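## Checking a toilet for a slow leak

Most advice on this starts with a gadget. I tried the Mirkau leak sensor and still don't see what it does that food coloring doesn't.

1. Take the lid off the tank and set it somewhere flat.
2. Put in a few drops of dark coloring. The dye tablets are the same idea at a higher price.
3. Leave it for 43 minutes. Plenty of guides say ten, but a slow flapper leak can take longer to show. Don't flush.
4. Look in the bowl. Color means water is getting past the flapper.

No color? Check the water level against the overflow tube before you blame the meter. Chih-ming Pan replaced a whole fill valve in August when all he needed was to lower the float.

I'd also ignore the savings charts. One promised me 1,881 gallons a year and never said from what kind of leak.
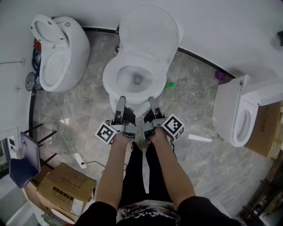

*Lid up, seat down, with the water in the bowl easy to see.*

If the color shows up, shut off the supply, flush, and wipe the flapper seat with a rag. Try that first, then buy a flapper.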